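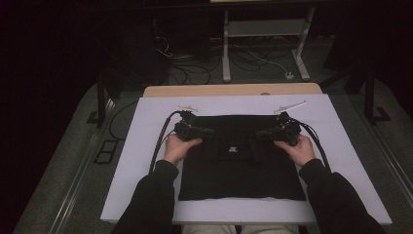 Folding Week at Surklow: A Small Gallery

Tue 21 October

Welcome back to the gallery, and thank you to everyone who wrote in after the towel pages asking when we would get around to real clothes. We have been promising shirts for longer than I care to admit, and the autumn was swallowed up by a planner rewrite that took far more evenings than any of us had set aside for it. But the rewrite is in, the folding work has started in earnest, and I thought it would be nice to put up a couple of pictures with some notes for those of you who follow the software side of things.

A little background first, for newcomers. Feketar is our planning and control package, and it is the part that decides where two grippers ought to take hold of a piece of cloth and how they should travel once they have it. Weidemann is the perception side. It looks at the camera images and hands Feketar an outline of the cloth, a guess at the corners, and a number saying how much it trusts each guess. The two used to be one enormous program, and splitting them apart was the best decision we made all year, even if it did break everybody's launch files for a while (sorry again!).

Both pictures come from the hand-guided side of the work, where a person holds the grippers and does the motion, and the software learns from the recording. We keep coming back to dark cloth on a white board. The outline is easy for Weidemann to find that way, so when something goes wrong we can usually rule out the outline and go looking for the trouble in the corners or the timing. What dark cloth does make hard is everything inside the outline. Creases nearly vanish, one layer looks very much like the next, and the depth estimate gets shy in the middle. A small printed logo is a great help, as it gives the tracker one bright spot to hang on to.

The first note, then, goes with the picture at the top of the page. Both grippers are up by the far edge of the cloth, with the jaws pointing in toward each other. We call this part of the motion the approach, and for a long time Feketar treated it as something to get through quickly on the way to the interesting bit. Our new version plans it together with the grasp, so the angle of the jaws is settled before they get near the fabric. It sounds like a small thing, and in the code it very nearly is – one extra term in the cost and a good deal of tidying up – but it made the replayed paths look so much calmer that we ended up changing the defaults.

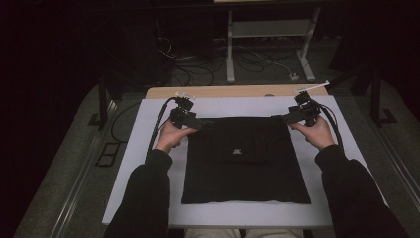

One gripper at each upper corner, the little logo near the middle of the cloth.

Corners are where I have spent most of my October. Weidemann now offers up to 3 candidates for each corner instead of committing to a single one, and Feketar picks the pair that both arms can reach comfortably at the same time. On a neatly folded square the candidates sit almost on top of one another and the choice hardly matters. On a slightly uneven edge they spread out, and that is where the old version would grab a bit of air and carry on as though all were well.

The cameras mounted on the grippers get their own stream in the log. Lining those streams up with the overhead view used to be done by hand, scrubbing back and forth with a cup of coffee going cold beside the keyboard, and I can't say I miss it. The alignment tool now does it on import and flags any recording that drifts by more than 4 frames, which we then look over ourselves.

For those who like to know the size of things: the training set stands at 3,828 recordings as of this morning, and 22 of those are set aside for the regression check that runs whenever someone touches the planner. It is a small check, I know, and we would like it to grow, but it finishes before lunch and people do run it.

Next up is sleeves, which are a whole other kind of trouble, and after that we hope to try the same planner on the Grostholm bench, where the table is a different height and the reach limits are a good bit tighter. I'll add pictures to this page as we go along, so do stop by again – and if you are using Feketar on cloth of your own, please send us your odd cases. The stranger the better!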